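Household chore robots

Household chore robots are machines meant to do everyday work in a home, such as picking up objects, folding clothes, loading a dishwasher or wiping a table. The name is normally not used for machines which do one task only, for example robot vacuum cleaners. Whether such robots can replace a person in this work is still under discussion. Most researchers in the field answer that they can do parts of it, slowly and with supervision.

Tidying the floor

Picking up small things from the floor is often chosen as a first test, as it looks easy. In the Lusurstead trial, led by Maëlle Girard, a robot arm made 598 attempts to pick up pens, socks, spoons and toys in furnished rooms. Soft objects were lifted more reliably than thin, hard ones. Pens were the most difficult group - they roll when one finger touches them first, and they give the fingers very little height to hold.

Furniture adds a second difficulty. The legs of chairs and tables limit the directions from which the arm can come down, and a robot that avoids them too carefully will leave the object where it is. Polished stone floors can also confuse the depth sensors. Kirsten Li has proposed that trials should report the type of floor together with the result. 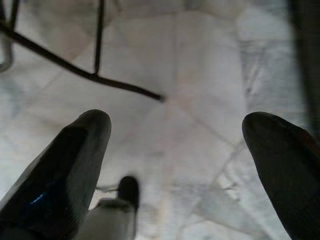
Gripper open over a marker pen on a marble floor, with furniture legs nearby.

Comparison with shop-floor work

In workshops the results are better, because parts arrive in known positions. The Malter packing cell, described by Mervin Boychuk, needed 11 seconds for each item, while a household arm with the same gripper needed nearly 15. The household arm also asked for human help six times in one shift. Sheldon McIntyre has objected that the comparison is not fair, as the home tasks were not sorted before.

Present state

Chores with several steps remain unsolved in the general case. A robot may pick up an object well and still not know in which drawer it belongs. Work on this question continues in the Tretier project.

See also: Robot gripper; Domestic work; Depth sensor

This site uses cookies to remember your reading settings. Accept | Decline

Contact | Copyright | Back to top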